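May 22, 2025

Chores log, table tidying. Nighat asked at lunch whether machines can do housework yet. I said give it until July, which is what I said last July.

The job today was the basket on the white table, hand-held grippers only, one per hand. A wicker basket is a mean thing to hand a machine. It gives when you push it and the weave catches fingertips. Afiq wants 200 clean runs before we train anything. We have 15, and I'm being generous with two of those.

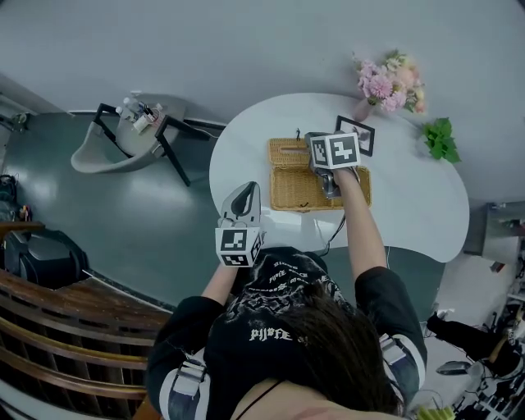
Reaching in from above beats coming at the rim sideways. The cable still wants to join in, so tape it tomorrow. Washington thinks the flowers should be the next task. I have asked him to buy the next vase.

To do: shorter cable, recheck left gripper calibration, answer Nighat.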